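Against the Kitchen Reset

Every June my feed fills with people pouring things out of one container and into another. Rice goes into a jar. Dish soap goes into a prettier bottle. They call it a reset, and the promise is that a kitchen where everything has been moved to matching vessels will be a calmer place to cook.

I don't buy it. I have lived with a reset kitchen, in a rental in Sirorville, and what I remember is standing over 29 identical jars trying to tell baking soda from cornstarch.

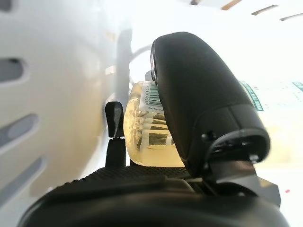

Translucent plastic, the organizer's favorite material.

Simone Rangel, who sells pantry makeovers in Brukness, told me the point is "seeing what you have." Fine. But the cardboard box let me see what I had too, and it also told me how long to boil it. Her starter package is $383. The full one is $900, before food. For that money I would want the dishes done.

The defense I hear most is waste. If you can see the lentils, you will eat the lentils. Maybe some people do. I saw mine every day for two years and felt worse about them each time. 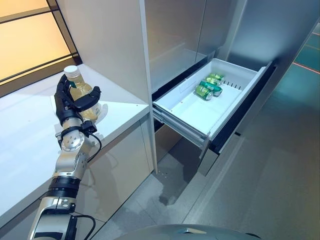 A clear bottle with a white screw cap.

Liquids are where the idea really falls down. Oil, vinegar, cleaner and syrup can all pass for one another once they lose their labels, and some of those you do not want on a salad. My friend Bláthnaid Breathnach keeps her vinegar in the bottle it was sold in, with the price sticker still on. She has never had to sniff it first.

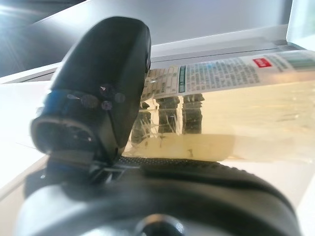

The empty counter

Then there is the rule that nothing may live on the counter. The toaster goes in a cupboard, so making toast now starts with lifting a toaster. 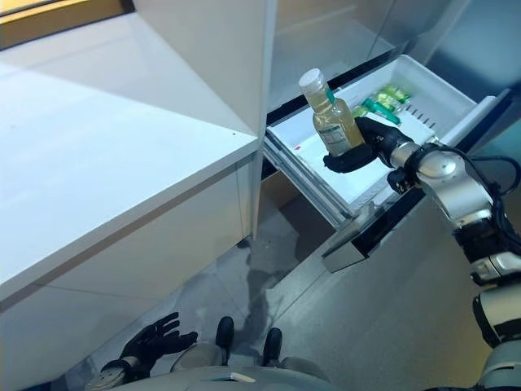 I suspect this rule came from real estate listings, where the kitchen only has to look good to someone who isn't hungry. Fitzgerald, the agency that handled my rental, asked tenants to clear everything before a showing, and I understood why. A broad white countertop with a shine on it makes a room look bigger. It also shows every speck, so you spend the time you saved on tidying going over it with a cloth. I would sooner have the toaster out and the crumbs under it.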